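Reporting for Local Radio — Unit 2 handout
Road crashes, fires, the emergency desk generally
Tutor: Philomena Atinga

Bring this to the seminar, we won't have time to print more. Notes from the lecture plus bits I ran out of time for.

Before you ring anybody
Write down what you have and who gave it to you. A caller who "heard it was bad" is a tip, nothing more. Get the road, the nearest junction, which direction of travel. Place names spelt out letter by letter — half of our corrections last year were place names.

Who to ring, in order
Police district office first, then fire service, then hospital. Ask for the duty officer, get name and rank. Hospitals will usually give a number admitted and a number discharged, not names. Don't push the ward nurses, go through administration.

Figures
Say where every figure comes from. "Police say", "the hospital says". If they differ, give both and say they differ. Don't add them together, don't split the difference. Abdul-Rahman Appiah's practice bulletin had 26 injured in the headline and 2 fewer in the last paragraph, same source. Fine in a first draft, but it got read out.
Drivers: are they in the total or not? Ask. Passengers who walked away and were seen later at a clinic, same question.
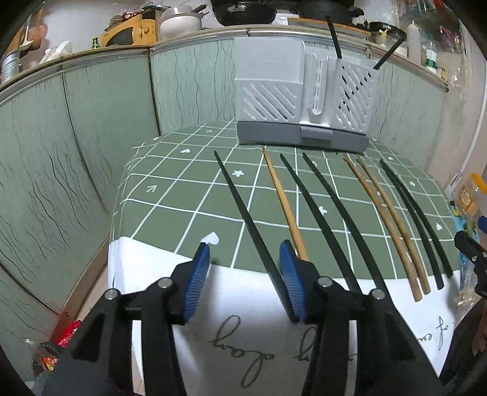

Wording
"Collided with" when both vehicles were moving. "Hit" for a parked lorry, a wall, a tree. Avoid "accident" if police are treating it as an offence, use "crash". Nobody "sustains injuries of various degrees" when talking to a neighbour. They're hurt, some badly.
Cause: leave it out untill someone with authority gives one, and then attribute it. Speeding, tiredness, brakes — all of these are allegations about a driver who may be named by teatime.

Names of the dead
Not before the family know. Confirmation from police that relatives have been told, and note the time you got it. Social media tributes don't count as confirmation.

Worked case (the Owusu junction exercise)
You get a call at 5.40am. Minibus and a timber truck, Warka road. Draft a 30 second item from the notes sheet, then a second version for the 7am bulletin after the hospital rings back. Mirko Negri's group version was good, have a look at how they handled the driver. Ximena Gallegos asked if you can run the first one with only the caller as source. No. You can say police have been contacted about reports of a crash, if you realy have contacted them.

Follow up
Put it in the diary: discharge figures, court date, any road repairs promised. Most stations drop the story after a day.

For next time
Read the Zimow chapter on inquests, skip the legal appendix.
Finish both drafts, around 90 words each for the first one, longer for 7am.
Iddrisu Kwofie is collecting them, paper or email.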